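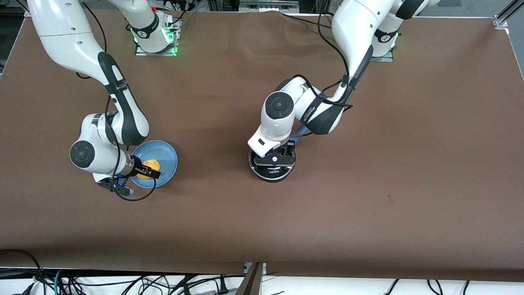 What is a table covering for? It keeps the top from getting scratched and stained, and it gives plates and small things a plain surface to sit on.

Table covering – any sheet of paper or cloth laid over a tabletop. Plain brown is the usual color for work tables, white for dining. Sold by the roll or cut to length.

Types

Paper. Cheap, thrown out after use. Rolls come 900 mm wide as a rule, so a wide table takes 2 strips with an overlap. Tape on the underside, never on top. Tears at the corners first.

Cloth. Washable, heavier, lies flatter once ironed. Cotton mostly. Shrinks a little in the first wash, wich is why most are cut long.

Laying

Start at one short end and smooth toward the other with the flat of the hand. Fold lines show if the cloth was stored folded – rolling is better. Anything bolted or clamped to the table has to be cut around or the cover laid first.

Use with plates

A light blue or white plate stands out well on brown. Good for sorting small food items, or for teaching kids to set a place. Plates slide more on paper then on cloth.

History

Grostau mills made brown table paper in two weights. Timmermans of Wollstead sold it under stock number 851. Bence Nyitrai's price list has both weights, August issue only. Senyo Essien gives a later date for the heavy one – unsettled.

Related items
Butcher paper
Oilcloth
Place mat
Plate (dishware)
Skemodov table
Table runner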